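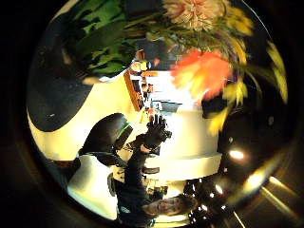
November
By Marian Pettifer

Nilholm puts handling stations ahead of arms in next year's equipment plan

Nilholm, the Custville company that trains software for household and shop-floor robots, will spend next year's equipment money on recording stations and leave the purchase of further robot arms until the year after. The plan was passed to suppliers this month. It covers six stations, a stock of spare gloves and a change to the way small parts are bought.

At a station, a person handles everyday goods by hand at a table while cameras take down the movement. The records are then used to train the control software for an arm. Nilholm has been running this work from a shared office room with the tables pushed together. The new plan gives each station its own line in the budget, with its own parts and its own allowance for wear.

Until now the equipment was entered under general office costs. Gloves, mounts, cables and memory cards were ordered as they were needed, often singly, and the delivery charge was in several cases higher than the price of the part. The company says it could state what it had spent in total at the end of a quarter, but could not say what one station cost to run.

The target for each station is 3,000 usable recordings over the year. A recording counts as usable if the hands can be followed from start to finish and the sound, time and camera records line up. Anything else is kept for fault-finding and does not count towards the figure. The planned yearly running time is worked back from that target, with an allowance for setting out the goods and checking the cameras.

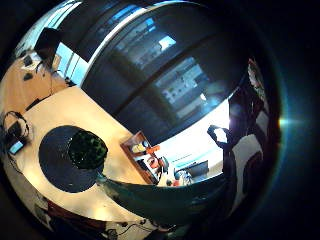 Table and window side of the recording room.

Gloves are the largest repeat cost. A pair fitted with sensors is priced in the plan at £571, which puts a first issue of one pair for each of the six stations at £3,426. Nilholm will order a second pair for each at the same price and hold them in store, so that a station does not stand idle while a repair is made. Both issues are to be bought together, from one production batch, to avoid small differences in fit between pairs.

The cubes that carry the printed patterns are listed apart from the gloves. They are used to fix the position and angle of the hand in the camera picture, and a scuffed or lifted face can spoil a record without anyone at the table noticing. Buyers had previously treated a damaged cube as a damaged glove and replaced the lot. Under the plan the cube can be ordered by itself, with its fixing, and is to be checked against a printed reference at the start of each working day.

Sastbridge will supply the mounts and the fixed cameras under a single agreement. The agreement sets out the lens type and the cable length, and also the position of each fixing hole. That last item was added after a batch of mounts arrived with holes moved by a few millimetres from the earlier pattern. The brackets held, but the cameras had to be measured in again and a day's work was set aside. Any later change to the drawings will need notice in writing before the goods leave the supplier.

The choice between more stations and a second arm was put to three departments before the plan was settled. An arm gives records that match the machine it will later drive, with no need to convert from the shape of a human hand. It also needs guarding, a rated bench, a service contract and a trained operator, and the cost of these is often higher than first planned. Nilholm took the view that the arm it already has, a Yu model bought two years ago, is not yet in use for enough of the day to support a second purchase.

The Yu arm will stay in the test area and will be used to try out software trained on the hand records. Its service contract has been renewed for the coming year. Money for a replacement wrist joint has been placed in reserve – it will be released only if the joint fails its next backlash test.

The goods used on the tables have been given a budget for the first time. These are ordinary items, bought from ordinary shops: artificial flowers, bottles, tape, food packs, fruit. The difficulty is less the price than the supply. Packaging changes without notice, and a bottle with a new cap has a different height and a different grip point. The plan calls for four of each item to be bought at once and stored in numbered bags, with the weight and main dimensions written on the label.

Soft and irregular items are to be kept in greater number. Stems bend with repeated handling and petals lose their shape, so the item at the end of a month may not match the one measured at the beginning. Nilholm will replace flowers on a fixed schedule instead of waiting for visible damage. Hard goods will be kept until they are dented or the print has worn away.
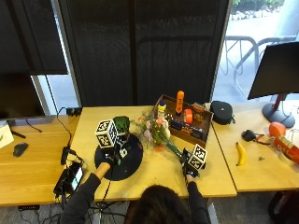
A recording station

Each station has been allowed £130 a quarter for these goods. The sum includes trays and storage bags but leaves out the table mats, which are counted as fixed equipment. Unspent money may be carried from one quarter to the next within the year, though it cannot be moved to another heading. A station that needs more will have to show which items were used up and in which set of tasks.

Cameras worn or carried by the person doing the task are bought under a separate heading from the fixed ones. They give a close view of the fingers, and the wide lens takes in a good deal of the room as well. This has a bearing on the furniture budget. Strong daylight from a window can leave the hand as a plain dark shape, and the plan therefore includes blinds for any station placed near glass. It also asks for matt table surfaces where tables are to be replaced. Existing tables will be kept where the glare can be dealt with by moving a lamp.

Cabling is to be brought up from the floor. The plan sets aside money for under-table trays and for longer leads to the fixed cameras, with a spare lead of each type kept at every station. The company has recorded more lost time from loose plugs than from failed cameras. Power strips will be fixed to the table frame and labelled by circuit. Handheld units used to start and stop a recording will have a set place on the table, within reach of a gloved hand.

Storage of the records themselves is not part of the equipment plan and will be dealt with in the computing budget. The two are linked, however. A fixed camera added to one station raises the amount of data from every task carried out there, and a request for further cameras will have to be signed by both budget holders. The same applies to a higher frame rate, even where the camera already fitted can provide it.

Delivery is planned in two parts. Two stations will be equipped first and run for a full quarter on the new parts list. The remaining four will be ordered after the list has been corrected against actual use. Sastbridge has agreed to hold its prices for the second part provided the order is placed before the end of the following quarter. If it is placed later, the mounts will be priced again but the cameras will not.

Acceptance will be carried out at the table, with the goods that will be used in the work. A station passes when a person can complete a set list of tasks with both hands followed throughout by the cameras. The list includes lifting a bottle from a tray, turning an object on a mat and picking up a long stem from one end. The last of these was added at the request of the software group, who found that a stem held low down swings at the far end and can pass in front of the other hand.

Payment for the first two stations is due after that test. Nilholm will keep back a small part of the price until the end of the first quarter of use. Faults in the gloves are handled under the maker's own terms and do not affect payment for the cameras or mounts.

Training has been costed by station and not by person. Staff who already carry out the work will need a short session on the new daily checks. New starters will spend their first sessions on goods that are easy to grip before moving on to flowers and soft packs, and records made during that period will be marked as practice. They will not be counted in the 3,000.

The plan makes no firm promise on the second arm. A decision will be taken when the first two stations have completed their quarter, using the cost of a usable recording as the main measure. If that figure comes in above the level assumed in the plan, the order for the remaining four stations may be reduced and the money held over. Suppliers have been asked to quote for both cases.

Quotes for the blinds, cable trays and table mats are being taken separately, with preference given to firms that can deliver to Custville in small lots. The parts list and the drawings for the mounts are available to suppliers from Nilholm's purchasing office on request.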